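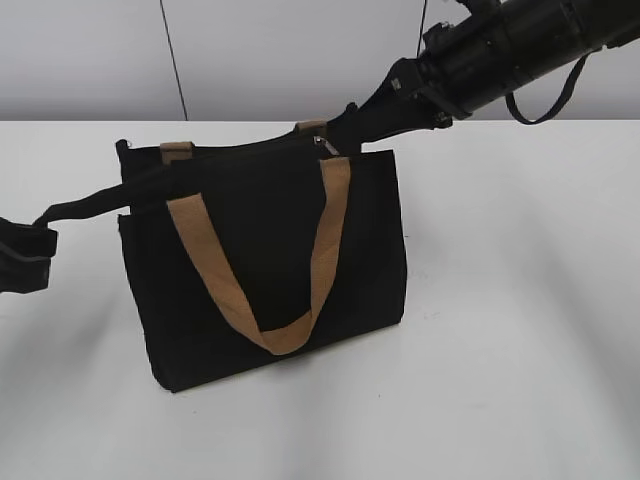

服飾資材論 配布資料
第5回 袋物の構造(トートバッグの本体・持ち手・口元)

1. 今回の範囲
前回は平面の布から箱形を起こす方法を扱った。今回は横長のトートバッグを対象に、本体、持ち手、口元の順で部位の名称と力のかかり方を整理する。ショルダーストラップの取り付けは後半で触れる。革の裁断、金具の鍍金は範囲外とし、第7回に回す。

2. 用語
本体を構成する面のうち、使用時に外側へ向く面を前胴、体側に向く面を後胴と呼ぶ。底を別布で接ぐ場合は底布、前胴から後胴まで一枚で続ける場合は通し底という。側面に独立した布を入れたものがまち付きであり、通し底の隅をつまんで縫ったものはつまみまちとして区別する。
持ち手は、本体に縫い付けられた部分を根元、手で握る部分を握り、両者の間を立ち上がりと呼ぶ。教科書では立ち上がりを脚と表記している箇所があるが、同じ部位を指す。答案ではどちらを用いてもよい。ただし一つの答案の中で混用しないこと。
口元は上端の開口部全体を指す。ファスナーを付ける場合、口元の折り返し、テープ、引手までを含めて口元仕様という。

3. 本体の形状保持
横長の本体は、縦長のものに比べて口元の中央が垂れやすい。前胴の上端を一本の梁とみなすと、支点は左右の持ち手の根元であり、根元の間隔が広いほど中央のたわみは大きくなる。逆に間隔を狭めると、根元より外側の隅が外へ倒れる。試作では根元の位置を変えた前胴を並べて比較し、隅の倒れと中央のたわみが釣り合う位置を取る。
自立するかどうかは底の剛性と側面の曲げ剛性で決まる。底が平らでも、側面の生地が柔らかければ下端に横じわが入り、隅の余った布が外側へ膨らむ。これは縫製不良として扱わない。検品時に不良とするのは、底の縫い目が接地面から浮いている場合、または左右の隅で縫い代の倒し方が異なる場合である。
芯材は次の区分で考える。
全面芯 前胴・後胴・底のすべてに貼る。形は安定するが、折り畳むと折り目が残る。
底芯 底のみに入れる。側面は柔らかいまま残る。
口芯 口元の折り返し部分だけに入れる。ファスナーの波打ちを抑える目的で用いる。
黒の表地では芯の端が光の当たり方によって線として現れることがある。貼った直後には分かりにくいため、冷却後に斜光で確認する。

4. 持ち手
4.1 平ベルトの扱い
平織り、綾織りのベルトを持ち手に用いる場合、幅と厚みのほかに腰(曲げに対する反発)を必ず記録する。腰の強いベルトは手を離しても立ち上がりが残り、腰の弱いものは前胴に沿って垂れる。垂れた持ち手は、根元の間隔に対してベルトが短ければ浅いV字に、長ければ深いU字になる。実物では同じ持ち手でも置き方によって形が変わるので、形だけから長さを推定しない。
実習用の生地見本帳では、プネント(Punent)の持ち手用ベルトを標準品とする。見本帳の長さは60 cmに揃えてある。両端の縫い込みを除いた寸法が有効長であり、型紙に記入するのは有効長のほうである。縫い込みを含む裁断長を記入する誤りが多い。

4.2 配色
本体を黒、持ち手を淡い褐色とする組み合わせは、既製品に広く見られる。縫製の観点では、根元を押さえる縫い糸の色を本体と持ち手のどちらに合わせるかが問題となる。持ち手に合わせた糸は針目が目立たない反面、縫い外れが本体の黒地の上で目に付く。本体に合わせた糸は針目そのものが意匠線になるため、運針の乱れが許されない。
色移りについては、濃色の本体から淡色の持ち手への移染を調べる。乾燥時と湿潤時の両方で摩擦試験を行い、結果は別欄に記入する。

4.3 根元の補強
根元の縫い方は、箱縫い(四辺を縫い、対角線を加える)を基本とする。表に出したくない場合は、根元を口元の折り返しに挟み、短い立ち上がりだけを表に残す。この挟み込み式では、力が上方向にかかるかぎり問題は小さい。外側へ引き倒す力に対しては、折り返しの縫い目が一針ずつ順に荷重を受けるため弱い。返し縫いを端に集中させず、力布を裏に当てる。
片方の持ち手だけを持った場合、荷重は後胴または前胴の一方に偏り、反対側の持ち手は無荷重で垂れる。設計では左右二本の均等荷重を仮定しがちであるが、実使用では片持ちが頻繁に起こる。安全側に見て、一本で全荷重を受けるものとして計算する。

5. 口元仕様
ファスナーを口元の縁に直接付ける方式と、見返し布を介して一段落とす方式がある。前者は開口を広く取れ、後者は中身の出し入れの際に務歯が手に当たりにくい。いずれも引手の停止位置を仕様書に明記する。引手が端で立ったままになると、ショルダーストラップの付け根と干渉する。
グニノフ(Guninov)式の仕様書では、閉じた状態で引手が来る側を「閉側」として図に矢印を入れる。左右の表記は着用者から見た左右か、前胴を正面に見た左右かで逆になるので、この講義では後者に統一する。
開閉耐久は3,000往復を実習の基準値とする。往復の途中で務歯の噛み外れが生じた場合は、その回数で打ち切り、続行しない。
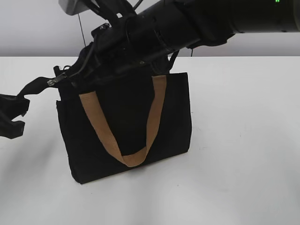
6. ショルダーストラップの取り付け
持ち手とは別に肩掛け用のストラップを備える場合、付け根は口元の両端に置くのが一般的である。ナイロン系のベルトは表面が滑りやすく、長さ調節の送り金具が荷重下でずれることがある。送り金具に通す向きを誤ると保持力が大きく低下するため、組み立て後に必ず引いて確かめる。
ストラップを本体の横へ伸ばして置くと、その自重が片側の付け根にかかる。中身のない軽い袋ではこれだけで口元が傾くことがあり、寸法測定の誤差要因となる。測定時はストラップを外すか、外せないものは本体の後ろへ回して置く。
取り外し式のものは、金具の開口方向を外側に揃える。内側に向けると、口元の布を噛む。

7. 実習
7.1 準備
白の平らな作業台を用い、袋は前胴を測定者に向けて立てる。中身は入れない。持ち手のくせは手で均してよいが、蒸気は当てない。

7.2 測定手順
(1) 前胴の上端幅と下端幅を測る。
(2) 前胴の高さを左端、中央、右端で測る。
(3) 根元の中心間距離を前胴、後胴それぞれについて測る。
(4) 前の持ち手を自然に垂らし、上端から最下点までの距離を記録する。
(5) 後ろの持ち手を真上に引き上げ、底が台から離れる直前で止めて、前胴の傾きを観察する。
(6) ファスナーの引手を閉側の端に寄せ、(5)を繰り返す。

7.3 針目の密度
根元の箱縫いは、3 cm間の針目数が8となるように調整する。力布を重ねた部分では送りが遅れて針目が詰まるため、重なりの手前で速度を落とす。試し縫いは本番と同じ枚数を重ねて行う。

7.4 荷重試験
おもりは100 Nに相当するものを用い、底に均等に分散させる。吊り下げは片方の持ち手だけで行い、前後を入れ替えてもう一度行う。試験後、根元の縫い目に開きがあれば裏側から写真を撮り、報告書に貼付する。伸びが残った場合は、除荷直後の寸法と翌朝の寸法を併記する。

8. 報告書の書き方
図は前胴正面、側面、口元の三種を描く。線の太さは、裁ち端を細線、縫い目を破線、外形を太線とする。色は文字で書き、着色はしない。「黒」「淡褐色」のような一般名で足り、見本帳の番号がある場合は括弧に入れて添える。
材料名は、表示または試験で確認できたものだけを書く。手触りから綿、ナイロンなどと断定した報告書は再提出とする。確認できない場合は「平織布(組成未確認)」「ベルト材(組成未確認)」と記す。

9. 予習課題
ブラテロ(Bratero)型の型紙一式を次回までに写しておくこと。後胴の根元位置が前胴とずれているが、誤記ではない。ずれの量を測り、7.2の(5)で観察した傾きとの関係を三行以内で述べる。
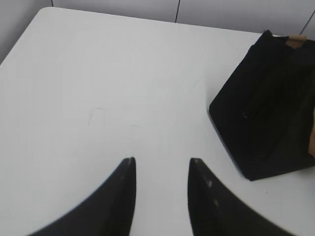 マリーノ、9月
上記の手順について、前年度の配布資料から次の点を改めた。
4.3の計算は、二本均等荷重の例題を削除し、一本荷重のみとした。旧版の例題を使って自習する者は、持ち手一本あたりの荷重を倍にして読み替える。
5の左右の表記は、旧版では着用者から見た左右であった。旧版の図を写した型紙は閉側の矢印を描き直すこと。
7.2の(6)は今年度から加えた。記入欄は旧様式にないため、備考欄の上半分を使う。
型紙の写しは作業室の棚、上から二段目に戻す。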